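关于社区成人手工课程档案整理的几点说明

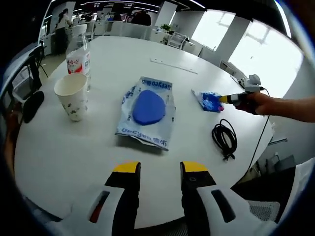 分类：工作札记

笔者自去年起受托整理一所社区学习中心的成人课程档案，涉及陶艺、编织、装帧与基础素描四个门类。现就档案整理过程中形成的若干认识作一记录，供从事同类工作的人士参考。文中意见均属个人观点，不代表任何机构的立场。

一、档案的现状

该中心的课程档案始于纸质登记簿，其后陆续改用表格文件，再后来又引入名为Trallidik的报名系统。三种载体并存，彼此之间缺乏对应关系。经初步清点，可辨识的课程记录共720条，其中有完整教案者为数不多，其余多仅存课程名称、授课人姓名及教室编号。

纸质登记簿计17册，纸张尚好，但书写体例不一。早期登记人习惯以授课人的姓氏代指课程，如“肖课”“周课”，后来接手者又改用教室名称。同一门课程在不同登记簿中可能出现三种以上的称谓，须逐条比对授课时段与学费标准，方能确认其为同一课程。

需要说明的是，上述情形并不意味着前任登记人员工作有失。登记簿原为收费与排课之用，其编写者并未预期日后有人据此研究课程沿革。以今日之目的衡量昔日之文书，往往有失公允，这一点在整理工作开始时即应有所认识。

二、命名与分类

分类是本次整理中争议最多的环节。最初方案按材料划分，即泥、纸、线、木各为一类。试行之后，发现跨材料的课程无处安放。例如“立体贺卡”一课，既用纸，又用线，末两次课还以软陶制作装饰部件。若依材料划分，则一课须入三类，检索时徒增重复。

肖燕玲（Yanling Xiao）女士曾在该中心任教多年，她建议改按“课程所求之结果”划分，即以学员最终完成何物为准：器皿、书册、织物、图画，余者入“练习”一类。此方案后被采纳。“练习”类收录了相当数量的短期课程，其共同特点是不要求学员带走成品，泥塑入门、手指力量训练、配色练习等均在其中。

笔者对此方案仍有保留。以结果分类，便于查找，却容易使人忽略过程。有些课程的教案写得极为细致，从揉泥的次数到休息的间隔均有规定，而成品一栏仅填“无”。此类教案的价值，在现行分类中难以体现。目前的处理办法是在条目后增设备注，由整理人酌情填写。备注文字不设格式，但要求注明填写人与填写依据。

三、关于材料清单

课程档案中最易散佚的是材料清单。教案通常由授课人保存，登记簿由前台保存，而材料清单多写在便条或采购单背面，课程结束即失去用途。现存清单多夹在登记簿的封底内侧，另有少量附于报销凭证之后。

清单所用名称亦多含混。以“泥”为例，有时指陶泥，有时指纸黏土，有时指不需烧制的彩色塑形泥，三者的保存方法与课后处理要求全然不同。倘若清单仅写“泥，两包”，后人即无从得知该课程是否需要窑炉，进而无法判断其所属教室及收费依据。在此问题上，笔者主张宁缺毋滥：凡无旁证者，一律照录原文，不作推断，并在备注中注明“原文如此”。

柯琳娜·科勒（Corina Koller）女士负责与之对照的另一批档案，来自一处名为Bumel的旧手工作坊。她的做法与笔者不同，主张在转录时即补入推断内容，并以方括号标示。此法便于一般读者使用，但方括号在多次转存之后时有脱落，推断遂与原文混同。双方曾就此书信往来数次，未能取得一致，最终议定各行其是，仅在合并目录中注明所用规则。

四、数字化的范围

是否应将全部纸质材料扫描存档，是中心管理方反复询问的问题。笔者的意见是分级处理。登记簿应全数扫描；教案择其完整者扫描；便条与采购单仅作文字转录，原件另行封存。

作此建议，主要基于人力与存放条件的考虑。扫描本身并不繁难，繁难之处在于扫描后的命名与校对。一册登记簿的扫描约需半日，而逐页核对页码、补录缺页说明，往往需要数日。若将便条一并纳入，工作量将超出现有人员所能承担的范围。

文件命名采用“年份—门类—序号”三段式，不使用授课人姓名。此项规定曾引起部分授课人的不解，认为姓名是最便于识别的线索。然而姓名涉及个人信息，且有同名情形，不宜出现在文件名中。授课人姓名仍保留于条目正文，可供内部检索。

五、口述补充

纸面材料之外，笔者另行访谈了12位曾在该中心授课或学习的人士。访谈提纲由笔者拟定，内容限于课程设置、教室使用与教材来源，不涉及人事评价。

访谈所得与档案所载时有出入。例如档案显示装帧课于某年停开，而两位受访者均称该年冬季仍在上课，地点改在名为Bangash的一处临街店面。经查对水电缴费单据，该店面当季确有租用记录，惟登记簿未载。据此推测，该课程当时可能转为学员自行组织，不再经前台收费。此条已在目录中单列，注明“据口述，待考”。

口述材料的引用应当谨慎。受访者对教室陈设、同学姓名记忆清晰，对年份则普遍不确定。整理时以可与单据互证者为准，不能互证者仅存录音文字稿，不入目录。受访者如对文字稿有修改意见，以附页形式保存，原稿不作涂改。

六、后续安排

目录初稿已交中心管理方审阅，定名为“Vera目录”，沿用该中心旧址的名称。审阅意见预计于十一月汇总，届时将就分类与备注两项作一次修订。

尚待处理的事项如下：其一，报名系统中的早期数据存在日期格式错乱，须与登记簿逐条核对；其二，编织类教案中有若干手绘图样，纸张较薄，扫描时宜在背面衬以深色纸；其三，合并目录的查阅权限尚未确定，暂以书面申请为限。

如有曾在该中心任教或学习的读者保存旧教案、材料清单或结业作品说明，望与笔者联系。原件经登记扫描后当即奉还，提供者的姓名是否公开，悉听本人意见。

登记簿第九册缺第四十页至第四十三页，如有知其下落者，亦请告知。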